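The case against the bathroom shelf

Tayla Faulkner
Aug 10, 2021

I keep vitamins, water and tablets in the bedroom, and I think more people should. I know the usual place is a bathroom cabinet or the cupboard over the kettle. I used both for years and neither worked for me.

The bathroom is the worse of the two. It gets steamy twice a day, and most labels ask for a cool, dry place. People read that line and then put the bottle eighteen inches from a shower. The kitchen cupboard is drier, but in most homes it sits close to the cooker, and things in it get pushed to the back behind the stock cubes. When we moved out of the flat in Dilevham I found tablets at the back of ours that were well past their date. I had bought the same ones again 2 more times.

My sister-in-law, Shagufta Tarar, disagrees with me. She says a bedroom is for sleeping and that bottles make it look like a ward. I can see what she means if they are lined up on the bedside table with the caps off. Kept in a drawer they don't look like anything. Mine is the top drawer, and the only other thing in it is a book light.

Sorting it out

Once a month I take everything out and put it on the bed. It is the largest clear surface in the house, and a bottle dropped on a blanket doesn't roll under the fridge. The blanket should be a short, soft one. A chunky knit swallows small lids.

A patterned blanket is fine too. I have heard the advice to sort on a plain white sheet so that you can see what you are doing, but a bottle shows up well enough on stripes and big flowers. Loose tablets are another matter, and those should stay in their bottles anyway.

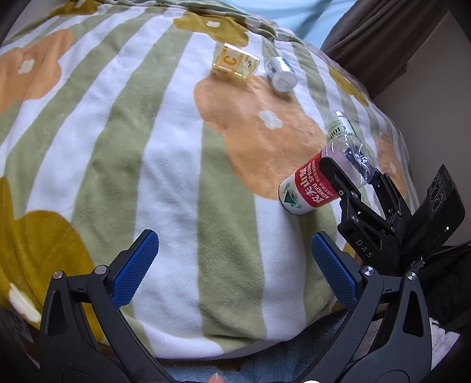

What to keep together

I would keep the daily things in one place and everything else in another. Daily means water, vitamin C if you take it, and whatever you have been told to take. Cold remedies and plasters belong in a separate box, and that box can live wherever you like.

Leave tablets in the bottle they came in. I don't like the weekly plastic organisers. I had one from Zamell with a lid for each day, and the lids opened in my bag. The label also stays behind when you decant, and the label is what you need when you ring the chemist with a question.

The water bottle should be a big one. A glass by the bed gets knocked over, and a small bottle is empty when you want it.

None of this suits a house with small children. There, a high cupboard with a lock beats any drawer, and the walk to the kitchen is worth it. For the rest of us the bedroom is the room we are in first thing and last thing, and those are the times most of us take them.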